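Fruit on the table or in the bowl?

feven_h
Small round table, paisley cloth, big white scalloped bowl. My sister says fruit goes in the bowl, period. I like it spread out on the cloth where I can see what's getting soft. Who's right?

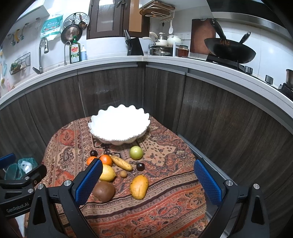
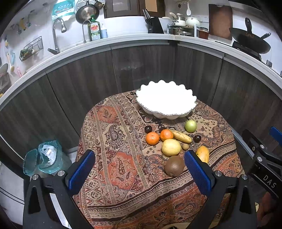 Flileck, 06/10/2024

The bowl was $18 and I do love the wavy rim, so I get her point. But look at the mango and that speckled banana against the rust orange!

tolera.lemma
Bowl. Plums roll. I lost 2 under the stove in January.

Tsehay T
Disagree, piling bruises them. Lemon and mandarins in the bowl, plums and banana out on the cloth.

tolera.lemma
Then you're washing plum juice out of paisley, good luck with that.

feven_h
It's a busy print, it hides everything lol

TeresaA
I'd eat the banana today and move the kiwi away from it if you want it to stay firm. Is that cloth cotton?

feven_h
No idea, it was my aunt's. I'll check for a tag tonight.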